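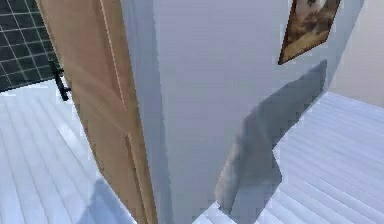 We use cookies to remember your place in the book. By continuing to read you accept this. Manage preferences

Textbooks > Living Together: An Introduction to Small Groups > Part Two > Chapter 7

Chapter 7
Chores, Fairness, and the Shared House

In the winter of her second year of fieldwork, Maëlys Gautier spent an evening listening to four adults argue over a sponge. The sponge belonged to the household in the sense that it had been bought with household money. Three of the four thought it should be thrown out. The fourth had been the one to buy the last two sponges and felt, reasonably, that anybody who wanted a new one knew where the store was. The argument lasted until well past ten. At the end of it the sponge was still in the sink, one tenant had gone to bed without speaking, and Gautier had filled 14 pages of her notebook.

The house was on a hill in Stostley, and it is one of the households we will follow through this chapter. Its members were neither lazy nor unusually petty. They had steady jobs and they liked one another well enough to renew the lease. What they lacked was any agreed way of deciding who owed what to whom, and a sponge was as good a place as any for that to come out.

Chapter 6 looked at groups with a formal purpose: the work crew, the jury, the amateur orchestra. Such groups can usually tell you why they exist and who is in charge, even if they are wrong on the second point. A shared house is harder to pin down. People join it to save on rent. Then they discover that they have also joined a small government with no constitution, a restaurant with no manager, and a cleaning company whose staff are all out.

7.1 What counts as a chore?

The question sounds simple until you put it to two people who live together. Most will agree on dishes, floors, trash and the bathroom. After that the lists drift apart. Is noticing that the dish soap is low a chore? Is calling the landlord? What of remembering that the landlord prefers to be called on a Monday, and that he will not pick up before noon?

We will use the term visible work for tasks that leave something to see: a clean floor, a full refrigerator, a trash can back at the curb side of the driveway where it belongs. We will use background work for the planning, noticing and reminding that make visible work possible. Both take time. Only one of them gets thanked, and even then not often.

The distinction matters for a practical reason. When housemates sit down to divide up the work, they nearly always divide up the visible part. The background part stays with whoever has been doing it, who now has the added job of reminding everyone about the new schedule.

7.2 The trouble with adding up

Ask each member of a household what share of the work he or she does, add up the answers, and the total will tend to come out above one hundred percent. Students who doubt this are invited to try it at home, though we accept no liability.

It is tempting to say that somebody must be lying. Usually there is a duller explanation. You are present for every minute of your own scrubbing. You are present for almost none of your housemate's, and you may be asleep or at work when it happens. What you remember of the other person's effort is a result, and a clean stove looks much the same as a stove that never got dirty. Your own effort you remember as an afternoon.

Ching-wen Kan tried to get around this in her Duddale study by asking tenants to write tasks down as they did them. Each house kept a notebook in the kitchen, supplied by the study along with a pen on a string. Over the course of a year the houses produced 2596 entries between them. Kan had expected gaps, and there were gaps. She had not expected the entries to become a form of correspondence. "Took out recycling" gave way to "Took out recycling AGAIN," and in one house to "Took out recycling, see previous 11 entries." Another tenant logged the writing of log entries.

Kan's conclusion was cautious. The notebooks did make estimates more accurate: by spring, tenants in most of the houses gave figures that came closer to the record. Whether accuracy made them happier is a separate matter. Several people learned that they did less than they had supposed, and did not enjoy learning it. A few learned that they did more, and enjoyed that a great deal, out loud, at dinner.

7.3 Three ideas of fair

Suppose the members of a house do agree on what the work is and who has been doing it. They may still disagree on what a fair split would be, and here the quarrel is older than kitchens.

Equal shares. Each person does the same amount. The rule is easy to state and easy to check, and it appeals most to people who have plenty of spare time.

Shares by use. Those who make the mess clean it. The tenant who cooks every night cleans the stove; the tenant who lives on cereal is excused. In the Stostley house this rule was proposed by the tenant who lived on cereal.

Shares by means. Those with more time, energy or money give more. Someone working 40 hours a week does less than someone working half that, or pays for the difference. Many couples run on this rule without ever naming it. Unrelated housemates tend to resist it, perhaps from a feeling that another person's long hours are his own lookout.

Most real households use all three at once and switch among them depending on the chore, the season and who is tired. There is nothing foolish in this. The difficulty comes when two people are each following a perfectly respectable rule and neither has noticed that it is a different one. We will return to this pattern, which we call crossed standards, in Section 7.5.

Before you read on

Think of a household you have lived in, as a child or since. Name one piece of background work that was done there and the person who did it. If no one comes to mind, consider asking the others who lived there, and be ready for a long answer.

Key terms in this chapter: visible work, background work, crossed standards, standing exemption, chore drift

Next: 7.4 Rotas and Why They Fade

Contact Koltia Open Texts | Copyright Koltia. All rights reserved. | Back to top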